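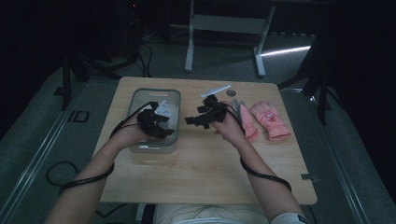

Oakley Building Facilities & Supplies Team

The stationery amnesty closed at the end of June, and the returns are in. We got back 144 staplers. The Oakley building has 179 desks, so either most of you were hoarding or a few of you were hoarding with real ambition. Glenys Hartley has the spreadsheet and is choosing, for now, not to name names.

Also surrendered: 12 hole punches, a bag of keys that open nothing on the second floor, and a label maker that still prints "Stiltingate Office," a place we moved out of before half of you were hired. If it was yours, it misses you. Come and get it.

From now on, supplies live in the cupboard next to the Lanora meeting room. It opens at 10 in the morning and closes when Glenys goes to lunch. Take what you need, write it on the sheet, and please use words. A small drawing of a pen is charming but hard to reorder from.

Sticky notes are back in yellow only. The Brindano catalog has stopped carrying the lavender ones, and we have already heard from everyone who feels strongly about this. Printer paper is unchanged. Toner requests still go through the form, including the ones marked urgent in capital letters.

Spare staplers are on the cupboard's bottom shelf.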